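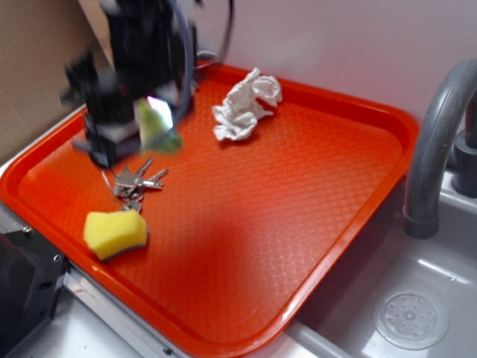 orange-red tray, diamond pattern floor

Stuster
5 July 2021
Right, canteen trays. Doing teas for the village fete at Ivby in September and need a stack of them. Can get 57 secondhand off a school supplier clearing out, plastic, raised rim, the bumpy diamond sort of base. Or new flat ones with the rubbery coating. Which would you go for? Need to decide by tonight really

Nakau
Textured every time. Smooth ones the cups go skating the minute someone tips it. Ran a cafe for years, never again with the shiny ones

amoah_g
Disagree. Diamond ones are a pig to clean. Jam gets in the grooves and you're there with a nail brush. Get the rubbery ones and wipe down

Nakau
Nail brush? Soak them. Ten minutes, hot water, bit of soda crystals. If you let jam set overnight thats on you

amoah_g
Not everyone has a sink big enough to soak a tray Nakau. Village hall sink is a washing up bowl with ambitions

Stuster
ha yes, ours is tiny. There is an outside tap though

CelestePrata
Did the teas at our place two summers running. What did for us wasn't the trays, it was the queue. Put the milk and sugar on a separate table, well away from the till, or people stand there stirring and nothing moves. Trays wise – the old school ones are fine. Check for cracks at the corners before you hand any money over. Also bright is good, they come back to you. We had brown ones and lost loads on the grass

Stuster
Good shout on the sugar. What did you charge Celeste?

CelestePrata
Tea and a cake for 2 quid. Took 486 the first year, 525 the second. Rained the first year mind

garba_o
2 quid is too cheap now. Cake alone should be that

CelestePrata
It's a fete Garba not a hotel

garba_o
It's a fundraiser, is what it is. Nobody minds paying an extra 50p for the roof

Nakau
with Garba on this one. Anyway are we doing trays or prices

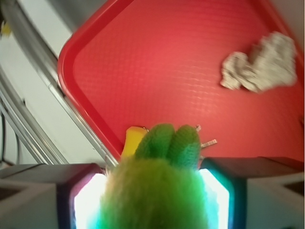 green fuzzy thing and the red tray

CelestePrata
Both. And a craft stall next to the teas if you've got the room, knitted and crochet bits go well with people who are sat waiting. Kids want anything green and fuzzy. Keep the stock off the tea trays tho, wool and spilt milk, dont ask

amoah_g
Craft stall next to the teas is a terrible idea, sticky fingers all over everything. Other side of the tent

Stuster
Ok going for the school ones. Will ask about corners. Prices I'll take to the meeting, can't face it on here

garba_o
2.50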